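In defence of folding the tablecloth badly

My aunt Emília Pešek ironed her tablecloths on both sides and kept them on a rail in the hall cupboard, each with a paper slip saying which table it was for. I have 11 cloths in a drawer meant for cutlery and no slips. I think my way is good enough, and I would like to argue for it without pretending it is better than hers.

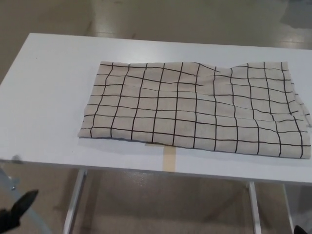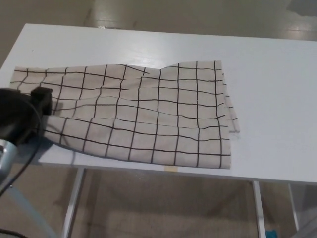 The checked cloth on the white table, at two different moments.

What a grid shows up

A plain cloth forgives you. You can fold it a little crooked and only the edges will tell. A cloth with lines printed on it reports every mistake. The black lines on this one are thin and uneven to begin with, as if someone had drawn them by hand, and once the fabric ripples they bend as well. Anyone who tries to fold by matching line to line will be there for a long time.

Vendula Zeman, who taught me to sew, would disagree. She holds that a check is the easiest pattern to fold because it gives you something to follow. That is true of a woven gingham, where the lines follow the threads. With a printed check you can follow the line faithfully and still end up with a twist in the cloth. I go by the hem and leave the pattern alone.

How flat is flat enough

Most advice on linen assumes the cloth will be stored for months and then brought out for guests. The leaflet that came with my Kuusisto cloth gives seven steps, two of them with an iron. But an everyday cloth goes from the table to the wash and back again, and spends perhaps a night in the drawer. Pressing it for that night is work done for the drawer.

I do smooth it once with the flat of my hand, from the middle outwards, before the first fold. Bunching in the middle is the one fault worth putting right, as every later fold goes over the top of it. A lumpy end I can live with. It goes to the back of the drawer.

The case against me

There is one, and Janka Čierny put it to me last December when six of us were sitting round a cloth with a crease running straight under the bread. She said a creased cloth looks as though you didn't know people were coming. I did know. I had also made soup for six and washed the floor, and something had to give.

I still think about it, though. For a proper dinner I now iron the middle and leave the part that hangs down — a compromise my aunt would have called cheating.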